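Notes for my ten minutes -- Vomden student robotics club, July showcase

Say hi, thank Ronja Løken for the room. Don't rush the first bit!

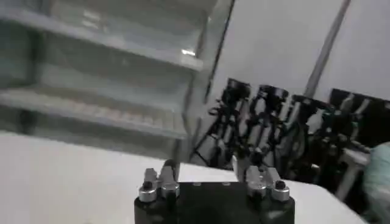 So, we're a club of 30, and most of us had never written a line of motion code before last fall. Our project is called Pacheco and the job sounds easy: pick up a part, put it down where it belongs, do it again. (Pause, let the teachers laugh.)

Tell the Fastmont story here. We lost to them last year because our arm kept closing too early, and I was the one who set the timing -- yep, me. Duarte Teixeira made me rewrite it from scratch and I'm still a little mad about it, but he was right.

Then the practice numbers. We set ourselves 1000 picks before the next meet. First 100 were awful, go ahead and say awful. Mention that we log every miss by hand in the blue notebook, and pass it around if there's time.

If somebody asks about joining: we meet at 4:30, bring a laptop if you've got one.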